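Late licences on Lambert Street, council vote in September

kestrel_lane
The council papers for the Dristgate late opening plan are up. Shops, cafes and takeaways on Lambert Street could trade until 4 in the morning, and bars would stay at midnight. There were 1124 responses to the survey. I live behind the parade and I'm against it. We already get delivery vans before it's light.

oldtramstop
I'm for it. I finish at the hospital after midnight and the only thing open is the garage on the Prirkbridge road. Half the town works shifts now.

kestrel_lane
Then let the supermarket open late. I don't see why it has to be the whole street.

m_pelham_rd
The licensing report says 32 premises could apply. It doesn't say how many want to. I run one of them and I won't be applying, I can't staff it.

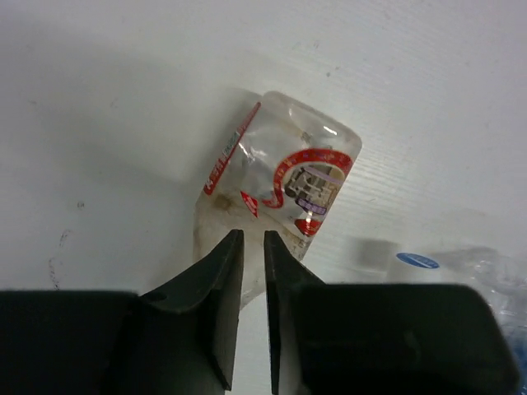 Does a shop have to apply, or do the new hours apply to everyone automatically?

Each shop has to apply on its own, and neighbours get to comment on each one before it is decided. It's in the appendix to the report.

oldtramstop
Thanks, I'd missed the appendix. That seems fair enough to me. If a place causes trouble you object to that place.

kestrel_lane
It's fair on paper. In practice you have to spot a notice in a window and write in every time. Seline ward had this with the taxi office and most people on the road found out after it was granted.

brackenside
The police comments are the bit to read. They have no objection to food and groceries but they say they can't promise extra patrols past 2. I think the council should have sorted that before asking anyone to vote.

m_pelham_rd
Agree with that. Same goes for the bins. Collection on Lambert Street is at 8 and there's no mention of a second one.

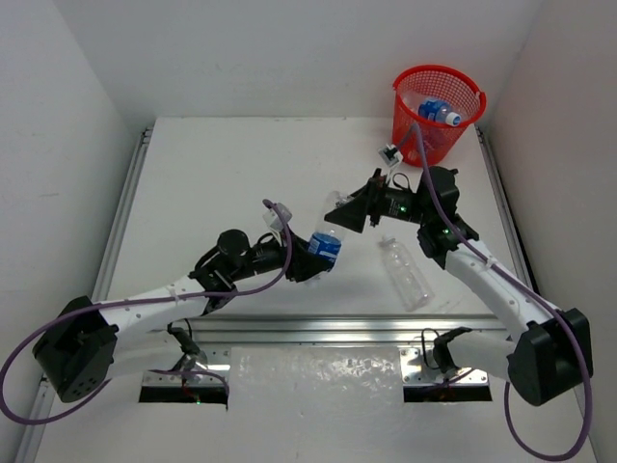 The bins are full by closing time as it is, and if the takeaways go on for hours after that it will all be on the pavement by morning. I've asked the council twice who pays for the extra cleaning and had no reply.

oldtramstop
Prirkbridge has had late hours for a while and I don't find the streets any worse there.

brackenside
Prirkbridge has no houses on its main street. We've got flats over nearly every shop.

oldtramstop
True. I'd still vote for it, maybe with a trial period first.

kestrel_lane
I could live with a trial if there's an end date in writing. I'm going to the meeting and will put up what they say about patrols.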